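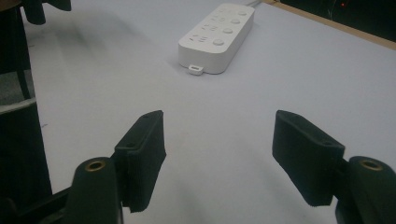
MINUTES – EDITORIAL MEETING, COLLECTED ESSAYS AND REVIEWS, VOLUME 3

Date: November 19, 2024
Chair: Hatice Yurt (general editor)
Present: the general editor, both textual editors, the annotator, the production editor for Stanetti Press
Apologies: the indexer

1. Minutes of the previous meeting

Approved with one correction. Under item 4, "first serial text" should read "first book text." The error does not affect the decision recorded there.

2. Copy-text for the interwar reviews

The textual editors reported that collation of the interwar reviews is finished. Most of the pieces exist in a periodical text only. For 21 of them there is also a revised text, prepared by the author for the book collection.

The draft policy takes the periodical text as copy-text throughout and records the book revisions in the apparatus. The second textual editor objected that in the essay on ballad meter the revisions amount to a new work. The closing section is replaced, and the judgment on popular verse is reversed.

Agreed: periodical text as copy-text in all cases. The ballad essay will be printed in both versions, the later one as Appendix B. The headnote will state which version was reprinted during the author's lifetime.

3. Attribution of unsigned reviews

Four unsigned reviews remain in doubt. The evidence is as follows.

(a) Review of a verse anthology. Listed in the author's payment book. Accepted.
(b) Review of two colonial novels. Phrases shared with a signed essay of the same year. Stylistic evidence only. To be printed among the doubtful pieces.
(c) Notice of a schoolroom poetry reader. Attributed by an earlier bibliography, no source given. Excluded.
(d) Review of a life of a hymn writer. The annotator has found a letter in the Tsikata papers that may refer to it. Deferred until the letter has been transcribed in full.

4. Annotation

The annotator submitted 345 notes in July. The chair considers the notes on individual poems too long – several summarize the poem under review and then argue with the reviewer. Notes should identify quotations, give the source, and record misquotation where it occurs.

The author quoted verse from memory and often got it wrong. Agreed that misquotations stand in the text, with the correct reading in the note. No "sic" in the body.

Maximum length for a note is set at 30 words, headnotes excepted. The annotator asked that the limit not apply to notes on lost periodicals. Accepted.

5. Permissions

Isent, the agency acting for the estate, has cleared all published material. Unpublished letters are licensed separately, and the quotation limit of 30 lines per letter applies to notes as well as to the introduction. The production editor will check the introduction against this limit.

6. Production

Files will be moved to Mundix before copyediting begins. Line numbers in the apparatus are not final until page proof and should not be cited in correspondence. The indexer has asked by email for a list of variant titles – the first textual editor will supply it.

7. Other business

None.

Actions

HY: revise the statement of textual policy under item 2.
Textual editors: prepare Appendix B, variant title list.
Annotator: shorten notes, transcribe the Tsikata letter.
Production editor: quotation check, file transfer.

Next meeting to be set once the letter under 3(d) has been circulated.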